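Kuvideck amplía su catálogo doméstico con la colección Vasseur

La distribuidora Kuvideck ha anunciado la puesta a la venta, en octubre, de una colección dedicada al ciclo de comedias familiares producido por los estudios Vasseur. El lanzamiento comprende seis títulos, repartidos en 3 estuches de dos discos, y estará disponible en formato DVD y Blu-ray. Cuatro de las películas no habían tenido hasta la fecha edición en vídeo doméstico con subtítulos en castellano.

La restauración de los negativos ha corrido a cargo del laboratorio Levmont, que ha trabajado durante 15 meses en la corrección del color y en la limpieza de la banda sonora. Según la nota remitida por la distribuidora, dos de los títulos presentaban daños de consideración en los últimos rollos, por lo que se recurrió a una copia de exhibición conservada en una filmoteca privada. 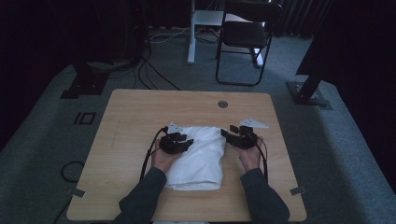 La tirada inicial será de más de 3000 ejemplares por estuche. Cada uno incluirá un libreto con fichas técnicas, los tráileres originales y una selección de escenas descartadas – estas últimas, sin restaurar. No se han incorporado pistas de comentarios, si bien la empresa no excluye hacerlo en reediciones posteriores.

El alquiler digital quedará reservado a la plataforma Kevo, que ofrecerá las películas en versión original y doblada a partir de noviembre. Los abonados podrán acceder a ellas sin coste adicional durante el primer mes. Los estuches se venderán por separado en comercios especializados y en la tienda en línea de Kuvideck, donde el periodo de reserva se abrirá en septiembre.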